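手持ちグリッパ Killix 指先比較 映像が白っぽくなる件
状態:対応中 分類:グリッパ/カメラ

濃緑の指(平パッド、ねじ2本止め)に交換後、背景が淡色だと全体が白く霞みます。パッド自体は見えています。 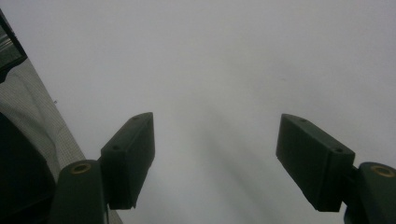
Catasdaleサポートより返信:自動露出のまま使っていませんか。指が暗い色だと、カメラは指に合わせて明るくしようとするので、背景が飛びやすくなります。露光時間を固定して、もう一度同じ台で試してください。指を旧型に戻した場合の結果もあると切り分けが早いです。

追記1
自動露出のままでした。制御ソフトはMirisの標準設定で、露光の項目は触っていません。固定値を2000マイクロ秒にして再試験。背景の霞みは減りましたが、対象物を持ち上げたときにパッドの内側が暗くつぶれ、接触位置が読み取れません。

追記2
800マイクロ秒でも試験。背景の階調は出ますが、指はほぼ黒です。把持検出が12回中9回しか通りませんでした。2000では12回とも通っています。旧型の指(明るい灰色)に戻すと、自動露出でも霞みは気になりません。指の色が効いているという点はご指摘のとおりだと思います。

Catasdaleサポートより返信:2000で検出が通るなら、まずその値で運用してください。あわせて確認したいのは次の項目です。
・ゲインが自動のまま残っていないか
・指を全開にしたとき、左右のパッドの開きがそろっているか
・パッド先端に欠けや段差がないか
先端の形が左右で違うと、検出側の輪郭合わせがずれることがあります。

追記3
ゲインは自動でした。固定に変更済み。開きは全開と半開で測り、左右差は許容内です。
左のパッドは下側の先端が少し欠けています。いつからかは不明です。右は指の腹が陰になって映像では判断できないため、外して目視します。ねじの緩みはありません。

追記4
比較用にZalewskaの指も取り寄せ中。取り付け穴の位置が合わない場合は中間プレートを作ります。比較条件は露光2000、ゲイン固定、同じ台、同じ対象物でそろえます。照明は天井灯のみとし、窓のブラインドは閉めます。前回の比較では午前と午後で明るさが変わり、データの半分以上を捨てました。

Catasdaleサポートより返信:欠けのあるパッドは交換品を送ります。左右セットで替えてください。片側だけ新品にすると厚みがそろわず、閉じ位置の再調整が必要になります。交換後は原点復帰を実行し、Mirisの設定画面で全閉時の値を記録しておいてください。

追記5
了解しました。交換品が届くまでは現状の指で露光2000の試験を続けます。全閉時の値は交換前の分も残しておきます。チケットは開いたままにしてください。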